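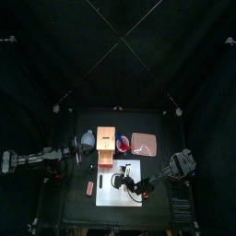
Reading time: 2 min

Mobility Equipment Basics, Handout 2: Fitting and Checking a Rollator

Read this before the practical. We will use the Rondis and the Malluter frames in class. The Valderrama is a bariatric model and is covered next term.

Handle height comes first. Have the client stand upright in their usual shoes with arms hanging loose. Set the grips level with the crease of the wrist. Both sides must be locked in the same hole. Write the setting on the fitting sheet.

Then check the brakes. Squeeze each lever and push. Push both levers down to the parking position and try again. If a wheel turns, tighten the cable at the adjuster and repeat.

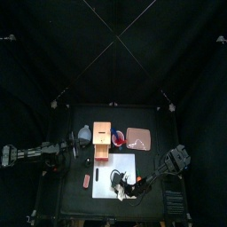 Reach is the next thing to look at. A client who sits on the rollator seat to do a job at a table will lean, and the frame can tip or roll if the parking brakes are off. Ask what they handle at home and where it sits. A bottle lying on its side toward the back of the table, like the milky one with the rounded cap, means a long lean. Move such things to the front before teaching the seated position.

Carrying

The Rondis basket is rated for 40 ounces in our class notes. Heavier loads go under the seat. Nothing hangs from the handles. 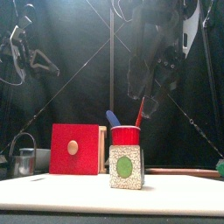

Clients often ask for a cup holder. The Dorader clip fits both class frames and goes on the left or right upright, below the grip. Tall contents change how it behaves. Two things standing up out of a red cup, one leaning left and one angled right, stick out past the rim on both sides and can catch a sleeve. Keep long items in the basket.

Folding and storage

Empty the basket, lift the seat strap, and let the sides come together. Store the frame with the parking brakes on.

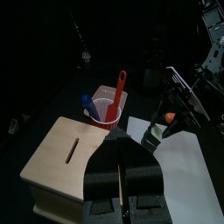 Small parts go missing during class, so put spare grips and brake pads back in the tray marked 1116. Clients have the same trouble with keys and change. A squat wooden box with a narrow slot in the top will take coins, but someone with weak pinch will find the slot hard work. Suggest an open dish at seat height.

Bring your fitting sheet to the practical. The written check is worth 98 points.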